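Clarnenum Countertop Water Filter
Section 4: Fitting the cartridge and first use

Read this section before you throw away the box. The card packed with the filter says "ready in minutes." Plan on longer than that, and don't drink the first jug whatever the card tells you.

4.1 Before you start

You need the filter body, one cartridge, the diverter valve, both hoses and a clean jug. The kit also contains a plastic wrench. It fits the valve collar badly and rounds off under any real force, so tighten by hand.

Check the number molded into the base of the filter body. Bodies marked 1387 take the short cartridge. Bodies marked 1710 take the long one. The stores sell both as "universal," and they are not. A short cartridge in a 1710 body will seem to fit, and water will run around it unfiltered.

4.2 Choosing a spot

1. Stand the filter within reach of the faucet, with no sharp bend in either hose.

2. Keep it out of direct sun. The clear housing is sold as a way to "see your filter working." What you mostly see, after a sunny June, is algae.

3. Check that the surface is level. A textured or patterned surface is fine if all the feet sit flat. If one foot lands in a dip or a joint, move the filter until it stops rocking.

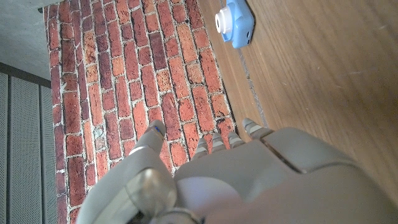

4.3 Fitting the cartridge

1. Unscrew the housing and take the plastic caps off both ends of the cartridge. The lower cap is clear and easy to miss.

2. Wet the rubber ring with plain water. Skip the tube of grease sold separately.

3. Push the cartridge down until it stops, then screw the housing on by hand.

4. Fit the diverter valve to the faucet. Pull-out spray faucets will not take it, with or without the adapter shown on the box.

CAUTION: Cold water only. Hot water can damage the cartridge, and there is no outward sign when it has.

4.4 Flushing

1. Open the cold faucet slowly and turn the diverter to FILTER.

2. Run the water into the sink until it is clear of black dust, then fill and empty the jug twice.

3. Leave the filter standing full for 24 hours. Flush again before drinking.

Note: The indicator light is a timer. It does not test the water, and it will happily blink green over a spent cartridge. Write the fitting date on the housing and go by that.

4.5 If it leaks

Drips at the collar usually mean the washer is in upside down. Drips at the housing mean a dirty or pinched ring. Turn off the faucet and refit the part before ordering the "repair kit," a bag holding the same two parts you already have.

Text: Trilok Vashisht. Checked against the long and short bodies by Han-gyeol Seo.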